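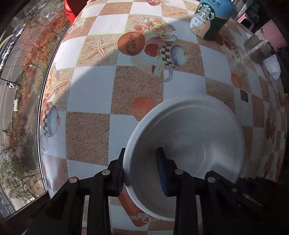

A large white bowl on one of our printed tablecloths, with roses, starfish and checkered cups.

Table setter and linen assistant, part-time
Vatmont Tea Rooms and Hire

We are looking for a person who likes to lay a table well. Vatmont is a small tea room which also hires out tablecloths, bowls and cups for family parties, christenings and garden lunches. The post is for 16 hours per week, mostly mornings, and it starts as soon as we find the right person.

What you will do

You will lay the tables before guests arrive, and clear them afterwards. You will wash, iron and fold the tablecloths, check them for stains and small holes, and put them back on the correct shelf. We own 78 cloths at present, many of them with printed flowers or fruit, and each has its number sewn in the corner. You will also pack bowls and plates for hire and write down what goes out and what comes back. In the summer we send out up to 500 pieces for one weekend, so the list must be kept with care.

Whom we look for

Experience in a café or a laundry is welcome but it is not necessary. You should be able to lift a full crate of dishes, to stand for several hours and to read a packing list in English. I came to this work from another country myself, and I do not mind an accent or a mistake in grammar. I do mind chipped bowls which are put back on the shelf without a word.

What we offer

The pay is 700 pounds per month, paid on the last working day. You get lunch on each day you work, an apron, and paid holidays according to the hours. The tea room is closed for two weeks in January. The first month is a trial for both sides.

How to apply

Please write a short letter to Struan Menzies at the tea room, or bring it to the counter after three in the afternoon. Tell us which mornings you are free and give the name of one person who knows your work. Letters should reach us by 2 August 2021. We will invite those we wish to meet to come for one hour and set a table with us. Travel costs for this visit will be paid.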